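4. How Players Learn a Party Combat System When Nobody Reads the Tutorial

So, on to the part of the study I enjoyed the most (and the part that took over my spare room and most of May). This section covers the play sessions for Brurau, the four-character action RPG from the small studio Irkura, and what I learned about the way people switch between party members in a fight. 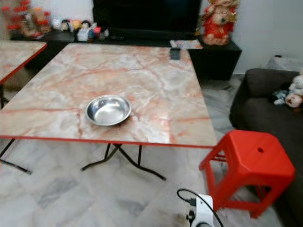
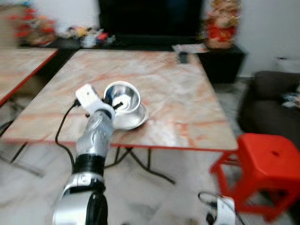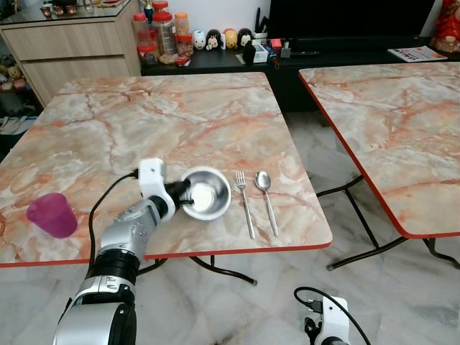
Figure 3. A square table with a marble-patterned top and a stainless steel bowl.

Why did I pick Brurau over a bigger online-style RPG? Mostly for the switching. In Brurau you control one hero at a time and swap with a single button, and the game quietly logs every swap, which meant I didn't have to build any recording tools of my own. It also has a fake online world as its setting, so the menus, chat windows and guild boards all look like the ones in a real multiplayer game, and that lets me watch people bring their old habits with them.

4.1 Who played and what they did

I had 35 players, all of them grown-ups who had finished at least one action RPG before. Each one played the opening chapter, then the Mahama dungeon, then the boss at the bottom of it. I let them play at their own pace and skip whatever they liked, including the tutorial. Oh, and they skipped it! Most of them were mashing through the text boxes before the fairy guide had finished saying hello.

I kept the difficulty on normal for everyone. I did think about letting people choose, but then I'd have been comparing boss fights with very different health bars, and I wanted the swap counts to mean something when I put them side by side.

4.2 What the logs show

Across all the sessions the game recorded 836 swaps in boss fights. I had expected them to be spread out pretty evenly, with people rotating through the party to keep their special moves charged (that's how the game's own hint screen tells you to play). What I got was clumps. People would stick with one hero for ages, usually the sword fighter you start with, and then swap three or four times in a row when things went bad.

I'm calling these clumps panic swaps. In the interviews, players talked about them the way you'd talk about slamming the brakes. One told me, "I wasn't choosing the healer, I was just choosing somebody who wasn't dying." I love that quote, and I think it says a lot about what the button is for in people's heads. The designers made it a combo tool. My players mostly used it as an escape hatch.

There was a smaller group who swapped on purpose from early on. When I asked, nearly all of them had played Nandard, an older tag-team brawler where swapping in the middle of a combo is pretty much the whole game. They had the rhythm in their thumbs already. They also complained more, I should say, mainly that Brurau's swap animation is too slow and that the camera swings around behind the new hero at the worst moment.

4.3 The charge meter problem

Each hero has a meter that fills to 100, and it fills faster while that hero is resting. That little rule is the game's whole argument for rotating the party. Hardly anyone noticed it. The meter for resting heroes sits in the lower corner, tiny and gray, and it only lights up once it's full. By then you've got a dragon on top of you and you're not looking down there.

I tried something simple with a few players who came back for a second go: I told them the rule out loud before the boss. Their swaps spread out a lot more, and they used special moves earlier in the fight. I don't want to make too much of it, as they'd already seen the boss once and that surely helped. Still, it makes me think the trouble is with how the meter is shown, and that the rule itself is fine (fun, even, once you know it's there).

4.4 Things I'd do differently

I'd record the screens as well as the logs. A log tells me a player swapped to the archer, but not whether she was about to get stepped on at the time, and I spent far too many evenings trying to guess that from health numbers. I'd also mix up the starting hero. Everyone begins with the sword fighter, so I can't tell whether people stayed with him because he's good, because he was first, or because he has the nicest coat. Two players did mention the coat.

Section 5 takes the same logs into the co-op mode, where each hero has a real person behind them and the swap button turns into a request button.

12 comments | 41 shares

Related items
Guild boards and fake chat: reading menus in single-player RPGs
Camera swing and lost targets in party combat
Tutorial skipping among returning players
Co-op request buttons: a short survey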